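Zenow Hall fit-out: progress report to the Nadis Fund, 29 October 2020

Work on the activity room is on schedule. The old benches have been taken out and the new work surfaces ordered from Kaczorowski are in. We have spent $1,532 of the grant so far, mostly on materials.

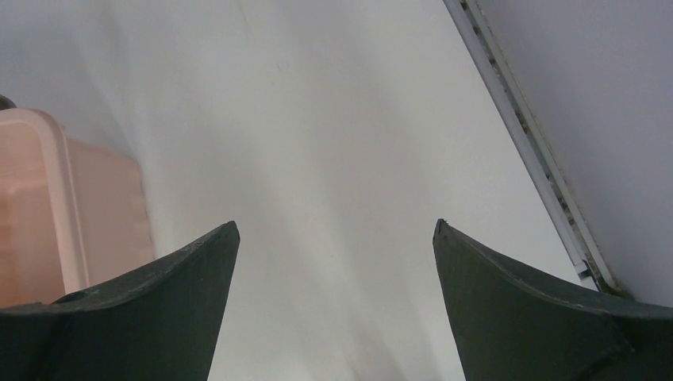

Still to do are the shelving and 2 storage cupboards, which Ostumov will deliver in 12 days. The colour for the cupboard doors has yet to be chosen. Receipts are attached.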